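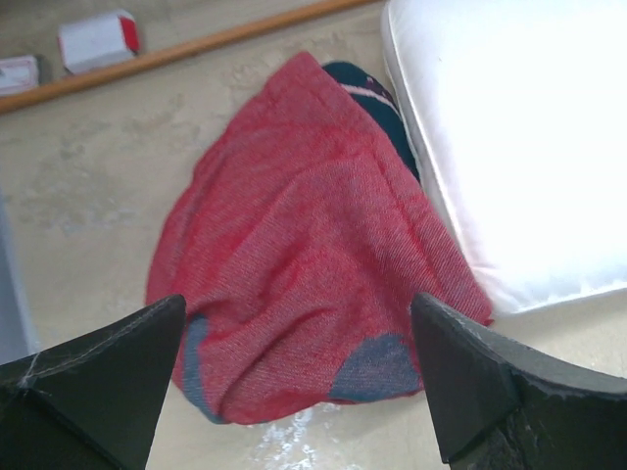
Red cloth, fine diagonal weave.

I stopped using fabric softener in January and I've had a few emails asking how it went, so I'm writing it up once.

The reason was towels. Mine had reached the point where they pushed water around on my skin and left me damp. I had been using softener on every load for years, a full cap each time, the way my mother did. The softener leaves a coating on the fibers. That coating is what feels soft, and it also keeps a towel from soaking anything up.

I washed all the towels twice in hot water, once with a cup of white vinegar and no detergent, then again with nothing. The second time the water in the drum was still a little cloudy. They came out stiff. After 5 or so regular washes they loosened up, and they dry me properly now. They are rougher than they used to be and I've stopped noticing.

Cleaning cloths were the bigger surprise. I'd been throwing them in with the towels, softener and all, and then blaming the cloths when the windows streaked. I had been ready to buy a new pack. I washed the old ones on their own, no softener, and hung them up. Same cloths, no streaks. 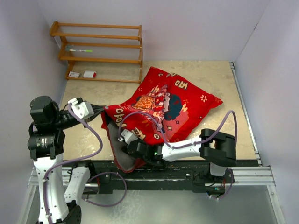
Drying is where most of the softness comes from anyway. I have a folding rack from Zapata that cost me $20, and if I snap each piece hard before hanging it, it dries less like cardboard. Ten minutes in the dryer at the end does the rest. In winter the rack takes nearly two days in the back bedroom, so I run the dryer more then.

A few things I would not skip softener on. I still use a small amount for one wool-blend blanket that gets full of static. The label says not to — it has been fine so far.

I also changed detergent at the same time, to the unscented Harus powder, so I can't say for certain which change did what. My forearms used to itch at night and they don't now. It could be the powder, or the softener, or the weather.

The machine's softener drawer had a gray sludge in it that took an old toothbrush and a lot of hot water to get out. Pull yours and look at the underside. Mine lifts out if you press down on a tab at the back, and it took me 2 tries to get it back in straight.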